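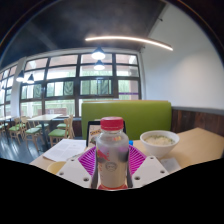
Contents | Previous Chapter | Next Chapter | Glossary | Index

Chapter 9

The Table and What Belongs on It

Before we get to service charts, seating plans, and the long business of clearing and resetting, I would like you to spend a little while thinking about a table. Any table will do, though if you can think of one in a small neighborhood restaurant, the kind with padded booths and a menu you already know by heart, so much the better. Think of what is on it when you have been sitting there for a quarter of an hour. There will be something to eat, of course, and something to drink, and then there will be all the rest: a sheet of paper with printing on it, a menu stand, a napkin or a phone, a small dish that has drifted off toward the corner. Most of us stop seeing these things very quickly. The person who works in the dining room has to keep on seeing them (and it is tiring at first, I will admit!).

When I began teaching this course with Naima Bennani, we gave our students a rather grand definition of table service and asked them to copy it down. They copied it beautifully, and then they went out onto the floor and set hot bowls on top of people's paperwork. So the following February we threw the definition out and began with the tabletop instead, and that is how this chapter has begun ever since.

Let us take a plain order: a bowl of rice porridge with chopped scallions over the top, and a bottled drink. It looks like the easiest order in the world, and in the kitchen it very nearly is. At the table, though, it asks for more thought than a plate of sandwiches would. Porridge is eaten slowly, with a spoon, by someone who leans over it a little, so the bowl wants to be close to the guest with a clear space in front. It holds its heat for a long time, and a full bowl does not like to be slid across the wood. The bottle is tall and narrow, and wherever you put it, an elbow will find it sooner or later. Set it to the side and slightly back, where a hand can reach it without passing over the bowl.

Then there is the question of what was there before you came. Meriem Zerouali, who managed the dining room at Zimetti for many years and kindly read the first draft of these pages, likes to say that the guest's things were there first. If a paper is lying on the table, you ask before you move it. If the menu stand is in the way, that one is ours, and you may push it back toward the booth without a word.

A booth, by the way, makes all of this a bit harder. You can reach a booth table from one end only, or at best from the end and one open side, and the guest cannot easily scoot back a chair to make room for you. We will come back to reaching and passing in Section 9.3, with drawings.

In this chapter you will learn to

- read a table before you set anything down
- place bowls, bottles, and cups for one guest or several
- handle papers, phones, and other belongings politely
- work at booths, where your reach is limited

Key words: cover, reach line, tabletop, reset, shared space

9.1 Reading the Table

Stand a step back from the table, tray in hand, and take a moment before you speak. Look first for the open space nearest the guest.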